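Ticket 191
Project: Endville after-school robotics club, tidy-up challenge
Category: hand-held gripper, recording and playback
Status: open, waiting on club

Hello again, and thank you for being so patient with us last time. We're still working through the tidy-up challenge, where the students pick small things up from a table and pop them in a box, and most of it is going beautifully. The trouble is that 10 of our 28 recordings from June won't load in Cledix. They upload without any fuss, the progress bar gets to the end, and then we get "finger track missing" and nothing else.

What we've tried so far: restarted the laptop, swapped the cable, updated Cledix, and recalibrated the fingers with the Liao routine (open fully, close fully, wait for the beep). We also cleaned the pads, in case fluff was the culprit, though I confess that was more hope than science. Oh, and we ran the same task at a second table, with just the same result.

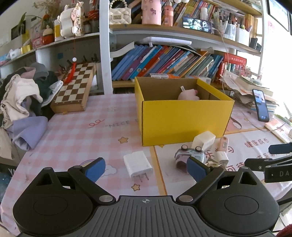 The students have a theory of their own, and I rather like it. They think the failures come from recordings where somebody squeezed the fingers before pressing start, so the software never learns where "open" is. I went back through our notebook and it does fit for most of them, but there are 2 where we're sure the fingers were left alone, so I don't want to promise you that's the whole story.

Reply from Nastbridge support, 4.15 pm
Thanks for such a thorough write-up, and please pass our compliments to the students. Their idea is a good one. Could you open one of the failed recordings, choose Repair, and tick "rebuild from first full opening"? Please keep a copy of the original first. For the other 2, send us the log folder as well as the recording.

Reply from club, 5.40 pm
Repair worked on the first one we tried — there was quite a cheer! We'll do the rest at our next session and I'll send the logs for the stubborn pair tonight, once I've found where the laptop keeps them.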